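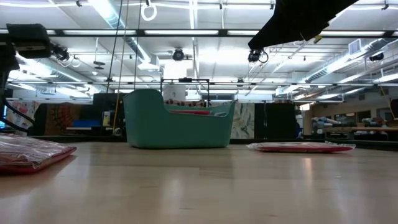 Erst mieten, dann kaufen: unser Winter in Tremen

25. Februar 2022

Seit dem Herbst wohnen wir nun in Tremen, und ich bin immer noch so begeistert wie am ersten Morgen, als ich mit der Kaffeetasse in der Hand auf dem Balkon stand und unten die Fähre nach Ustier ablegte. Viele von euch haben gefragt, warum wir nicht gleich gekauft haben. Wir wollten doch immer ein Haus! Wollen wir auch noch. Aber ich bin sehr froh, dass wir den Winter über zur Miete wohnen, und ich würde es jedem wieder so empfehlen, der mit einem Umzug ans Meer liebäugelt.

Als wir im letzten Sommer zum Anschauen hier waren, hatten wir uns nämlich schon halb in ein Haus am oberen Hang verliebt. 155 Quadratmeter, Blick über die ganze Bucht, ein Garten mit Feigenbaum – ich hatte im Kopf schon die Stühle gestellt. Inzwischen bin ich die Straße dort hinauf bei Nordwind gelaufen, mit zwei vollen Einkaufstaschen, und ich weiß jetzt, dass die Sonne im Januar kurz nach dem Mittagessen hinter dem Berg verschwindet. Bei uns unten am Hafen bleibt sie bis in den späten Nachmittag. So etwas steht in keinem Exposé, und im Juli merkt man es nicht.

Welche Ecke passt zu wem?

Tremen hat 3000 Einwohner, und trotzdem fühlt sich jedes Viertel anders an. Der Hafen ist laut, lebendig und herrlich. Morgens klappern die Kisten vor dem Fischladen, abends sitzt man auch im Winter draußen, wenn es windstill ist. Parkplätze gibt es allerdings so gut wie keine, und wer nachts bei offenem Fenster schlafen will, sollte nach hinten raus suchen.

Hinter der Kirche beginnt die Altstadt mit ihren schmalen Häusern, dicken Mauern und steilen Treppen. Wunderschön! Nur unbedingt in der kalten Zeit besichtigen und einmal die Hand an die Nordwand legen. Wir haben dort eine Wohnung gesehen, die im Sommer ein Traum gewesen sein muss und im Dezember nach Keller roch.

Mein heimlicher Favorit ist aber Gwynne, die Siedlung hinter dem Pinienwald. Man fährt mit dem Rad 17 Minuten bis zum Hafen, fast alles flach, und die Grundstücke sind groß genug für Gemüsebeete und eine Werkstatt. Die Häuser stammen meist aus den Siebzigern und sind keine Schönheiten, dafür ordentlich geschnitten und trocken. Im März schauen wir uns dort zwei an, eines davon mit Zisterne. Ich zähle die Tage.

Was die Miete auf Zeit bringt

Unser Vertrag läuft bis zum Beginn der Sommersaison, danach vermietet die Eigentümerin wieder wochenweise. Solche Winterverträge sind hier üblich, man muss bloß danach fragen. Am besten ruft man an, auf Mails kommt selten etwas zurück. Die Kaution betrug bei uns 2000 Euro, Strom geht extra, und das ist der Posten, den man nicht unterschätzen darf, weil fast überall mit der Klimaanlage geheizt wird. Lasst euch die letzten Winterrechnungen zeigen!

Richtig wertvoll sind die Gespräche nebenbei. Beim Bäcker habe ich erfahren, welche Straße nach Starkregen zum Bach wird, und auf dem Markt in Ustier, dass oberhalb von Gwynne eine neue Zufahrt geplant ist. Ob die kommt, weiß ich nicht, ich frage demnächst im Gemeindeamt nach. Auch einen Handwerker für das Dach haben wir auf diesem Weg schon gefunden, obwohl uns das Dach dazu noch fehlt.

Und unser altes Haus in Urotthorpe? Das ist vorerst vermietet, an eine sehr nette Familie, und so lassen wir uns mit dem Kaufen Zeit. Über die Nebenkosten beim Notar und den ganzen Papierkram schreibe ich einen eigenen Beitrag, sobald ich selbst durchblicke. Wenn ihr Fragen zu den Winterverträgen habt, schreibt sie gern in die Kommentare, ich antworte meistens abends.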